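How to Move a Small Balance Out of a Digital Wallet

Your Curen wallet holds $30 you forgot about, and Curen would like you to keep forgetting. Open Settings, tap Balances, then Withdraw. The button is gray and shy.

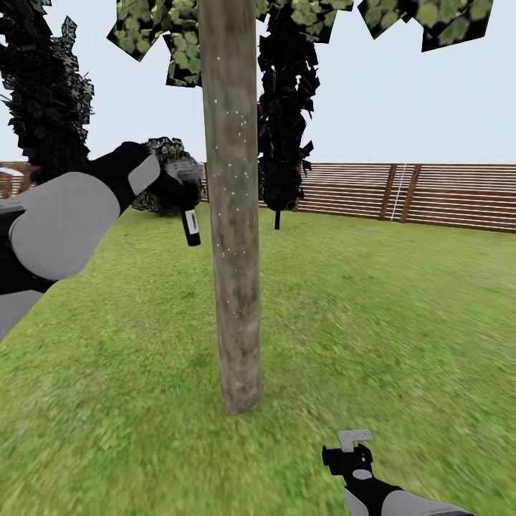
A tree on a green lawn. Rendered scene.

Pick your bank. Standard transfer takes 2 days and costs nothing. Instant costs more and is, of course, already checked for you. Uncheck it.

Enter the 6-digit code from your phone and save the receipt. Gourlay users: same steps, uglier menus.

Updated 8/20/23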